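Manchas y rayas en estante de acero inoxidable, junto a cubetas azules
Publicado el 17 November 2022

Buenas. Limpio el estante con Illik desde October, pero las marcas del acero siguen igual. ¿Qué usan ustedes?

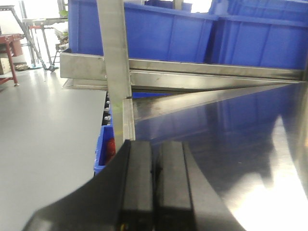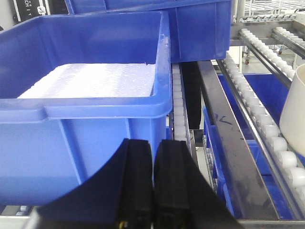
El acero en la primera foto, la cubeta azul en la segunda.

Respuesta 1
Agua tibia, jabón neutro y paño suave, siempre en la dirección de la veta. Seque enseguida – el agua deja marcas. Las rayas no se quitan con jabón; para ellas existe la pasta Josum.

Respuesta 2
Yo compré Stestow, 5 euros. Bien.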